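Holtham Robotics Club — shared notebook
1st May — posted by the gripper bench

Cup day! We've been talking about this since the middle of April and the tipped-cup task is finally properly underway. The goal for the Flullari challenge is simple to say: cups lying any which way on a table, pick each one up, stand it on its base, move on. Paper cups only, mixed sizes and finishes. I love this task. It looks like nothing and it has everything in it.

Setup notes before I forget. Checkered cloth stays on for all sessions (pull it tight at the corners, it creeps). Cups go down at random, and please don't tidy them into a row between tries. We want the awkward ones with the mouth facing you, and the ones right out by the table edge.

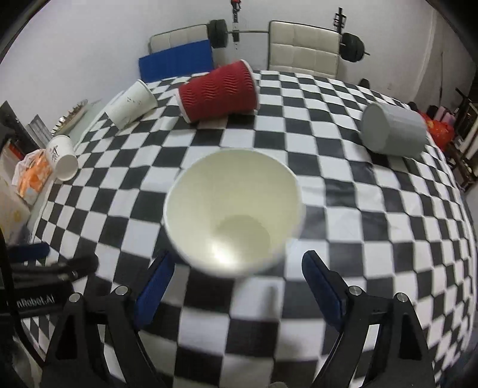
Grip force is where most of my afternoon went. The Lüthi settings we inherited were made for hard plastic and they crush a paper rim straight away. I dropped the limit to 40 percent and it was like a different tool — the wall gives a little, springs back, and you can turn the cup over without leaving a crease. Smooth cups still want to slide when you take them by the side. The rippled ones are a joy.

Approach angle next. Coming in low with one finger inside the mouth felt clumsy for the first dozen tries, then it clicked and I didn't want to stop. Closing on the outside is faster if there's room on both sides. Let's keep both styles in the demos and label them separately this time!

Numbers: the log stands at 859 good demos. Plurimik (our training script, for the new people) wants 2,000 before a first run is worth the wait, and I'd like over 3,000 by the time we travel. Very doable if everyone takes a turn.

To do:
— swap in fresh cups, a few are going soft at the lip
— check the left finger pads for wear
— try two cups touching, mouth to base
— write down which cup went with which try, I forgot for the whole second batch

I'm on the bench again tomorrow after class, come and have a go.

3 comments · 2 shares
© Holtham Robotics Club · Back to top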